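Notas do orador – Boas práticas na recolha de demonstrações com pinças manuais
Sessão Skokance, 2026-05-06

Abertura (dois minutos). Agradecer o convite. Dizer logo que vou falar de regras de trabalho e que deixo os modelos para a sessão da tarde. O guia Bucur vai na terceira versão e cabe em quatro páginas.

Ponto 1 – Antes de gravar. Verificar a folga dos cabos com os dois braços esticados. Limpar as placas de marcadores. Confirmar os grampos do tampo. Escrever a tarefa numa frase, com verbo e objeto: «pôr o chapéu no suporte». Se a frase precisar de um «e depois», são duas tarefas.

Ponto 2 – Durante. As placas ficam viradas para fora e as mãos não se cruzam. Os dedos não tocam no objeto, só as pinças. Com tecido, fechar devagar e esperar que a peça assente antes de a levantar. Uma tentativa falhada grava-se até ao fim e recebe a etiqueta própria. Não se apaga nada na bancada.

Mostrar a tarefa do chapéu. Deixar o slide uns segundos e falar da pega pela aba.
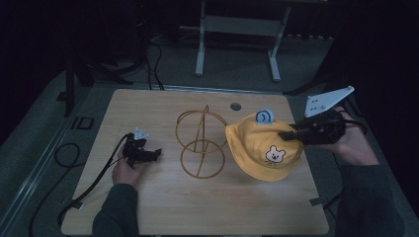 Tudor Ghiță pergunta sempre, nesta altura, se a regra de guardar as falhas não acaba por encher o conjunto de lixo. Na opinião dele, metade devia ser apagada no próprio dia, por quem gravou.

Responder com o caso Vomov: 3545 episódios, 200 marcados como falha. Na revisão, 66 dessas falhas tinham a etiqueta errada e voltaram ao conjunto principal. Quem grava está cansado e julga mal o próprio trabalho. A triagem faz-se noutro dia e por outra pessoa.

Ponto 3 – Pausas e turnos. Blocos de até 40 minutos, depois troca de operador. As pinças pesam nos pulsos – a Astach mudou os turnos em novembro por causa disso. Registar a troca na folha, com hora e iniciais.

Ponto 4 – Alterações à bancada. Mudou a posição da mesa ou do suporte, abre-se uma sessão nova. Repetir a calibração mesmo que a diferença pareça pequena.

Se sobrar tempo: nomes de ficheiros, página três do guia. Se não sobrar, passar às perguntas e distribuir a folha de verificação à saída.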